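Murnance black tables — cleaning and care FAQ

Quick answers, updated February 2025. Ask Noreen if yours isnt here.

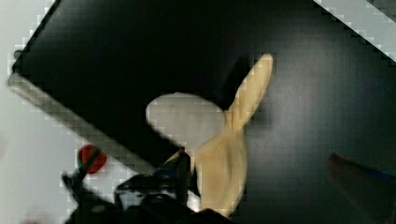 What do I wipe it with?
Soft cloth, damp, wrung right out. Washing-up liquid is fine, a drop or two. Rinse the cloth, go over again, then dry.

Why does mine look streaky?
Too much soap, usually. Matt black shows everything — crumbs, fingerprints, hard water. Dry it with a second cloth and look at it from the window side.

Can I use a scouring pad?
No. Nor the rough side of a sponge. It leaves shiny patches and we can't get those out.

Spray polish?
Please don't. Goes greasy, then dust sticks to it.

Will hot pans mark it?
Yes they can. Use a mat. Mugs are OK.

How do I clean the edge strip?
Same cloth, last of all. Run it along the length and get into the join, crumbs collect there. No bleach.

Is there a cloth you recommend?
We sell the Uvano one, 24 to a box. Any plain soft cloth does the job, old T-shirts included. Wash them at up to 50 degrees, no fabric softner.

Do I leave the cloth on the table after?
Hang it up. A damp cloth left in a heap overnight can leave a mark, pale ones show it less but the table still gets it.

Ink or pen?
Try soapy water first. If it wont shift, email a photo to Sidra Arain before you try anything stronger.

Can I get a replacement edge strip?
Yes, for tables bought since last August. Older ones — ring us, Maham has a few lengths put by. Have your order number handy.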